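About Us

Reading time: 5 minutes

Zisemance is a small company that builds and teaches two-arm work cells for light assembly. We started in a rented garage behind a tire shop, with two people and one arm which did not always want to stop where we asked. Today we have a workshop in Fokorville with a training room on the ground floor and offices upstairs, and every July we open the doors to anybody who wants to come and look.

Many people find this page after they visited us on the open day, so we tell here both things: who we are, and what the open day is.

What we do

Our customers are mostly workshops with a short series of products. They make 80 pieces of one thing, then 193 of another, and then the first customer calls again and wants a small change. For such a workshop a big fixed machine is too expensive and too stubborn. We set up two arms at an ordinary table, we teach the task together with the people who did it by hand until now, and we stay until they can change the task without calling us.

We also give courses. The short course takes one day and is for people who never touched a robot. The long course is for technicians and ends with a task that each participant brings from their own work. Last year one participant brought a door hinge, another brought a box of clips from Hijazi, the furniture maker on the other side of the river, and Hijazi later became our customer.

We do not sell arms. We are asked this very often. We buy them like everybody else, and we put our work in the table, the fingers, the program and the training.

Who we are

Chalerm Suwannarat founded the company and still answers the telephone in the morning. Before this he repaired packaging machines for many years, and he likes to say that he has seen every possible way to jam a conveyor.

Theerawat Jaidee leads the programming. Fongchan Saithong is responsible for the courses and also for the open day, from the first letter to the schools until the last chair is back in its place. Pichit Boonyarit designs the grippers and brackets, and he runs our small plastics corner. Prasert Inthanon came to us from a school, where he taught mathematics, and he writes most of the texts on this website.

The open day

The first open day was an accident. A teacher asked if she could bring her class, then a second teacher heard about it, and Chalerm said it is simpler if everybody comes on the same day. We made tea and put out all the chairs we had. Last July we had 504 visitors, and we had to borrow chairs from the music school next door.

We open at 10 in the morning. There is no stage and no big speech. Each work table has one person from our team next to it, and visitors walk from table to table as they like. Some stay five minutes, and one gentleman stayed at the same table until we closed - he had worked in a watch factory and he wanted to discuss every finger.

The table which collects the most people is always the two-arm table. The task we show there is taken from our project Lundotis, where one arm holds a small part and the other one fits something to it. In a factory the task must be fast. On the open day we run it slowly, and between two runs we stop and let the visitors ask questions. Children ask the best ones. "Does the left one know what the right one is doing?" is a question that Theerawat needed a whole afternoon to answer well, and he has now a drawing for it.

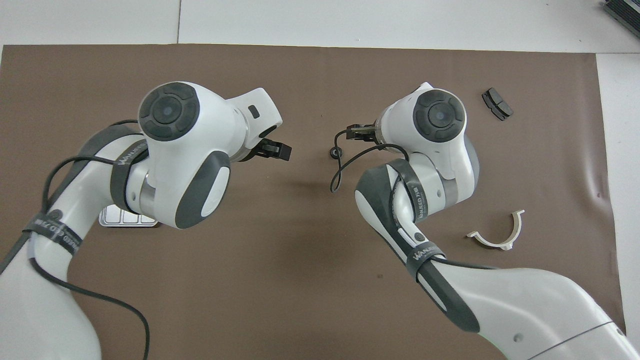

Prasert Inthanon

On this table the two grippers point to each other across the brown paper, and the handing over of a part takes place in the gap between them. The paper is one of our old habits. A small part does not slide on it so easily, we can draw a pencil mark for the start position, and after the day we throw it away and roll out a new one. Visitors often want to know why the cables are not hidden. In our training room we prefer to have them outside, where a student can follow a cable with the finger from the gripper back along the arm and find the bad connection alone.

We also show the things that fail. A part is dropped, a gripper closes on air, and we leave it in the program so that people see how the cell recovers. In the beginning we were ashamed of this and we wanted to show only perfect runs. Then a lady who manages a small workshop told Chalerm that she trusted us more after the third dropped part, because she could see what we do when it happens. She is with us now since four years.

Please take note of some practical points. The entrance is free. Children under ten come with an adult. Visitors stay behind the yellow line on the floor while the arms are moving, and if you would like to touch an arm, ask the person at the table and they will switch it off for you. School groups should write to Fongchan before the end of May. The parking in front is small, so please use the one at the sports hall.

What comes next

We are preparing a second training room upstairs, and we hope to have it ready for the next open day. Pichit's corner will move there too, which will be good for the noise. Our goal for the coming years is modest: to have 1000 people through the short course, and to remember most of their names.

If you wish to visit us at another time, write or call. Somebody is usually here from 8 in the morning, and there is tea.

Comments

marisol_t: We came with our sixth grade and they still talk about the arm that missed the part and tried again. Is the drawing about left and right available for teachers?

Fongchan Saithong: Thank you for coming! Yes, send me an email and I will scan it for you.

Dale R.: Good day out. More signs from the sports hall would help, I walked the wrong way around the block.

K. Hobbs: Do you teach the short course in the evening also? I work shifts.

Recent

Short course: new dates for the fall
How we choose fingers for small parts
Lundotis: notes from the first year
Thank you to the music school for the chairs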